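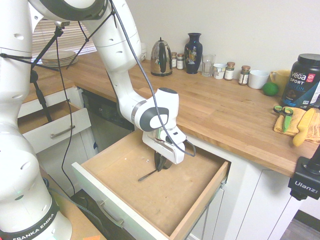
Re: [wakside-letters] Wording for the Murard letter, and the film night

Hi everyone,

Sorry for the slow reply, I was away at my sister's and her internet is a sad thing. I've now read the whole thread in one go with a pot of tea, so I'll try to answer everybody at once and then you can all tell me what I've missed (there's always something!).

First the letter. I like the new draft very much. It's shorter, it's politer, and it says what we want in the second paragraph where a busy person might see it. My only real quarrel is with the bit about "helping the Wososar people keep their traditional way of life." I know it's kindly meant, and I've probably written the same words myself on a postcard or two, but if you go back to the statement from the village council they don't ask for that at all. They ask for the road to be stopped until they've been consulted properly, in their own language, with the maps on the table. They also ask for a clinic. Some of them have motorbikes and phones and strong opinions about football. I'd hate for us to send something that makes them sound like a museum, and I think the Murard people would be quite happy to have the argument on that ground, with us wanting everyone kept in the past and them bringing progress.

So could we say "their right to decide what happens on their own land" and leave it there? It's plainer, and it's pretty much word for word what the council said. Page 16 of the translated statement, near the bottom, if anybody wants to check me.

The other thing about the letter is who it goes to. The draft is addressed to the head office, which is fine, but the permit for the second stretch of road hasn't been signed yet and it's the ministry that signs it. I'd send the same letter to both with a different opening line. I'm happy to do the second version, I like that sort of fiddling.

Now, the petition. We got 67 signatures at the Wakside market, which for a drizzly morning beside the cheese stall I thought was marvellous. Quite a few people stopped just to get under the awning and then stayed to ask really good questions. One man wanted to know why the company couldn't simply go round the hills, and I didn't have a proper answer, so if someone who understands the map could write me two sentences I'd be grateful. He said he'd come back.

A smaller point, but a couple of the sheets have been filled in with first names only and I don't think those can go in. I've put them to one side in a separate envelope. If you recognize your neighbour's handwriting, do give them a nudge!

On to the film night. I'm all in favour, and the hall is free in November, but I do have a worry about the film itself. I watched the first half of the Camargo one and it's beautifully shot, it really is, and yet in all that time I heard from the director, a botanist and the pilot of a small plane before a single person from the village got to finish a sentence. There are lots of lovely faces at sunset and very little of what they think. I'm willing to be told it improves. The shorter film, the one the young people made themselves on the river, is rougher and the sound drops out here and there, but they're talking the whole way through and it's funny as well. My favourite part is the argument about the boat engine. I'd show that one first and have the discussion afterwards while people still have some energy — we've all been to the kind of evening where the discussion starts at ten o'clock and half the room is looking for its coat.

It does need subtitles checked. The ones on the copy we were sent are a bit odd in places ("the elders are very upholstered" can't be right) and I've written to ask whether there's a newer file.

As for what we charge at the door, my vote is still for a donation jar. The last time we sold tickets we spent the whole evening looking for change.

I think that covers my side. Oh, and I've found the box with the old leaflets in it. They still call the region by the name the map-makers gave it, so please don't hand any out, even the nice green ones. I'll cut them up for shopping lists.

I've left the earlier message underneath for anyone who's just joined the list.

Cheers,
M.
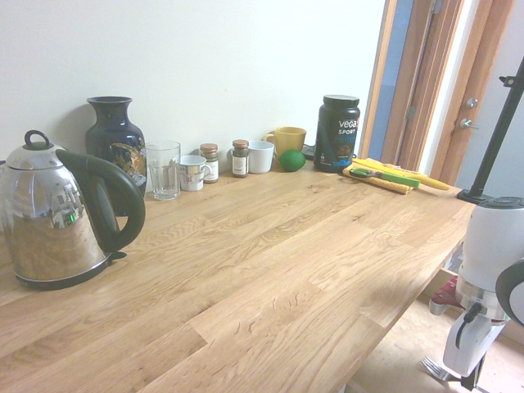

Eirini Christodoulou wrote:

Hello all, draft letter is attached and also pasted into the shared folder. Please be ruthless with it. I'm not in love with any of the sentences, except possibly the first.

I'd like to post it before the permit hearing, so could I have comments within seven days? After that I'll assume you're happy. If you want to add your own paragraph about why this matters to you, please do, they do seem to read the personal ones. Just keep the request itself the same in every copy so that it can't be muddled.

Film night: I've been offered two films and can't choose between them. The long one looks wonderful on a big screen and might bring in people who've never heard of the road. The short one is closer to what the Wososar council would like shown, I think, though I haven't asked them outright. Perhaps I should. Would somebody else watch both and tell me what you think?

Also, who has the key to the display case at the library? I've got the new map ready to go in it.

Eirini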